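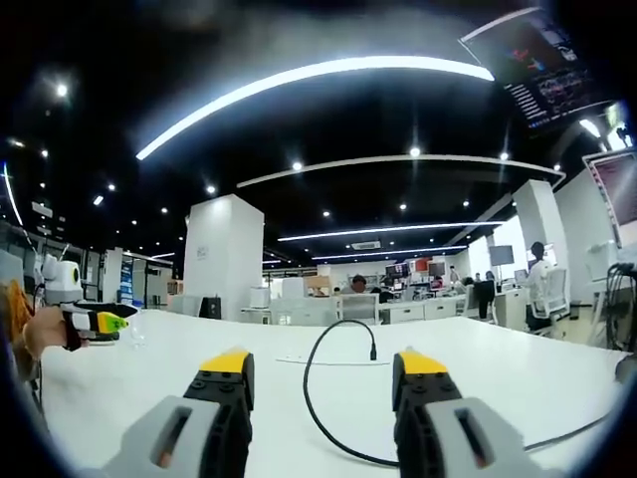

Workshop notebook, Milevville
November 2025

Started the big clear-out of the pandemic cupboard today, and I'm writing it up while I still remember what went where, for me and for whoever opens that door next and wonders why it's suddenly possible to get a mop in.

I had it in my head as a half-hour job. It took until well after lunch, partly my own fault for reading everything before I threw it away (I can't help it, I read cereal boxes too). The sign-in sheets were the worst for that. We used to write down our temperature every morning! There's one page where everybody in the building is the same to the decimal point, and I think we can draw our own conclusions about how carefully that was being done.

Masks first. The paper kind came in a case of 2000 and most of the case is still sealed. The elastic on the opened ones has gone brittle and snaps when you stretch it over a hand, so those went out. The sealed boxes I've moved to the sanding corner, and please do use them for sweeping up, but keep wearing the proper respirators for anything finer. Try the elastic before you trust it.

Hand gel next. The big Cerotau jugs are past their date and one had leaked into a tray of pencils, which are now very clean pencils with no paint on them. I didn't pour any of it down the sink. The jugs are standing upright in the flammables cabinet, bottom shelf, with tape across the pumps, and they need to go on the next hazardous pickup. The pump bottle by the front door stays. It gets used every day and I like it.

Floor dots: still not all up. Warm air from the heat gun and a plastic scraper got the ones in the hallway, then a wipe with orange cleaner, and the outline shows anyway because the floor around them has faded. I rather expect those circles to outlive me. Visitors still stop on them, too. I've watched grown people wait politely on a footprint in an empty hallway.

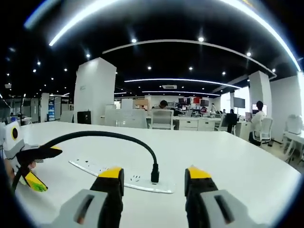 Kept, and where it is

The clear screens from the front counter are good thick sheet and I'd be sorry to see them go in the dumpster. They're leaning behind the Orkau shelving with cardboard between them. Take one if you have a use for it, and peel the film off last, after cutting.

The Kikuchi air cleaner works fine. I changed the filter in July and it has been humming away quite happily ever since. There are 3 spare filters on the top shelf with the size written on the end in marker.

Also kept: the propped-open window rule, the soup-alone-at-your-desk-if-you're-sniffling rule, and the habit of phoning in sick without a speech about it. I know these aren't in the cupboard, but I was thinking about them in there, and I'd hate for them to get cleared out along with the tape.

Not decided: the roll of 700 "I have been wiped down" stickers. I put one on the kettle.

Still to do: rest of the floor dots, call about the gel pickup, find a new hook for the mop.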